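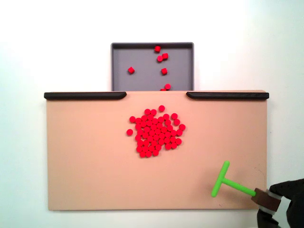

Home Products Support Tickets Contact

Search tickets Go

Potura Support – Push Planner

Status: Open
Site: Ruststead
Opened: Sunday, November 23, 2025

Reported issue: The planner returns "no feasible stroke" while red pieces remain on the board. The operator restarted the Fitzgerald control node, and the error returned after 2 strokes.

Initial findings: The log shows 900 stroke candidates sampled and all rejected at the collision check. The rail margin had been set to 16 mm in the site file, which leaves too narrow a corridor.

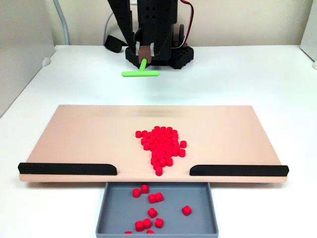
The perception module groups touching pieces into one region and passes its outline to the planner. This grouping should be reviewed together with the margin. A pile that narrows toward the gap between the black rails, with a single piece at its tip, may be treated as one wide obstacle.

Action requested: Restore the default margin, raise the candidate limit to 1,000 and attach the new log. Griltton has been notified – no hardware change is required at this stage.

This site uses cookies. Accept Manage settings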